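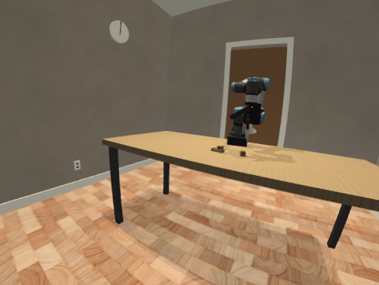 Long table, light wood top, black legs.

August 31, 2022

Back from Wellton, two days of library systems people, very tired. Writing fast before I forget it all. Train late, missed the welcome coffee, got in halfway through the Nimri talk. They moved 4,000 catalog records over to the new setup in May and 586 came out with the author field blank. Fixed by hand!! Must ask if ours will do the same.

Lunch ok. Sandwiches gone by the time I got there, ate crackers.

Afternoon was small groups. I picked the one on local history scans, 26 of us in a room meant for fewer, no air. Good talk though. Comier people want everyone on shared subject tags, I'm not sold. Who keeps the list up to date? Didnt get an answer.
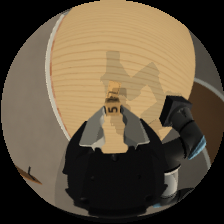
Tabletop, fine grain running across.

Hikerach demo last. Search is quick, export is a mess, dates come out backwards. Took their card anyway.

Walked back to the hotel the wrong way round the lake. Feet. Tomorow: email Nimri re blank authors, expense form, return the badge holder, call about the scanner.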